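Home Projects Builds Notes Archive About

Two arms, one plastic table, four screw-in legs. The project is called Pap. Bench notes from July follow.

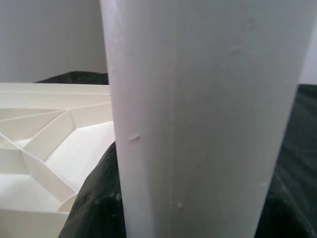 Photo: Wai-kit Liao

The legs taper, so grip width depends on height. I keep a lookup table for it — 17 entries, hand measured.

Wrist view is poor at close range. A matte white leg over a white tray gives the tracker very little edge to lock on to.

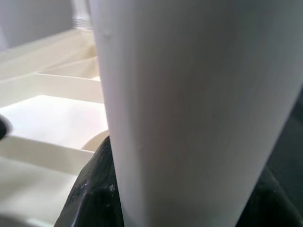 Leg in the jaws, tray behind.

Closing force is capped at 700 in controller units. At 100 the leg rotates in the fingers before the thread does.
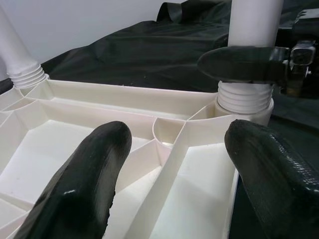
Thread alignment is the hard part. A degree or two of lean and it crosses. I score each leg against its collar, and the ridges help: evenly stacked rings read as square, a wedge between them means back off and retry.

Alvar Nordin suggested turning backward until the thread drops, then forward. Added it as a routine. 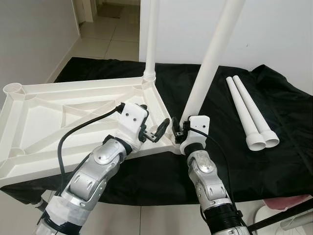

It costs 2 extra regrasps per leg. Acceptable. Next is handing a leg from one arm to the other — code is in the Umis branch, untested.

Recent
Pokunby: rewiring the shop bench
Brimmont gearbox teardown
Umis: first motion tests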